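Mekwood Parks and Recreation
2024-12-11

1/ The Mekwood Winter Lights Walk returns this Saturday evening at Sabbagh Park. The Department of Parks and Recreation invites all residents and their guests to attend. Details on entry, parking, activities and weather are posted in this thread.

2/ Gates open at 5 p.m. at the Larkeck Street entrance. The lighting ceremony begins at 6 p.m. on the bandstand. Director Ifeanyi Ajayi will give a short welcome, followed by two songs from the Mekwood Middle School chorus. The trail opens as soon as the chorus has finished.

3/ Admission is free. A wristband is required to walk the trail, and 2000 wristbands have been set aside for the evening. As of this morning, 1454 had been reserved through the Department's website. The remainder may be reserved online or picked up at the Community Center front desk during regular hours. Please reserve one for each person in your party, including infants.

4/ Residents who reserved in August during early sign-up do not need to reserve again. Please bring the confirmation letter or show the email on your phone. If you can no longer attend, kindly release your wristbands so that another family may use them.

5/ Parking: The Sabbagh Park lot is closed to general traffic all day Saturday. Free parking is available at the high school, with a shuttle every eight minutes until the trail closes. Accessible parking is located behind the bandstand. Enter from Fliditz Avenue and display your placard. Street parking on Larkeck Street is limited to residents of that block.

6/ The trail is paved and suitable for strollers and wheelchairs. There is one moderate slope near the duck pond. Benches are placed along the route. The quiet hour, with no music and no flashing lights, runs from 8 p.m. to 9 p.m.

7/ Hot cocoa, cider and soft pretzels will be sold at the picnic shelter. Vendors accept cash and cards. Outside food is permitted. Alcohol and glass containers are not. Dogs, other than service animals, are asked to stay home for this event.

8/ Children's activities take place inside the Community Center from 5 p.m. to 8 p.m. Stations include ornament painting, card making and a letter-writing table with a mailbox for the North Pole. Children under eight must be accompanied by an adult at all times.

9/ Ikechukwu Okeke, who coordinates the Department's winter programs, asks that families with questions about the activity stations write to him through the contact form on our website. Messages received by noon on Friday will be answered before the event. 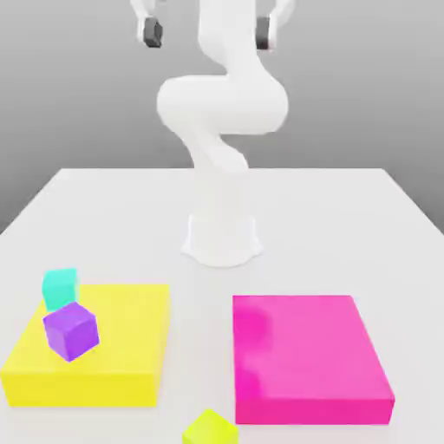
10/ Weather: Light snow will not affect the schedule. In the event of ice or high wind, the walk will move to Sunday at the same hours, and all wristbands will remain valid. A decision will be posted on this account by 2 p.m. on Saturday.

11/ The Department thanks the residents of Fliditz Avenue for their patience while the lights were being installed. Cleanup crews will be on site Monday morning, and the parking lot will reopen to the public at noon that day.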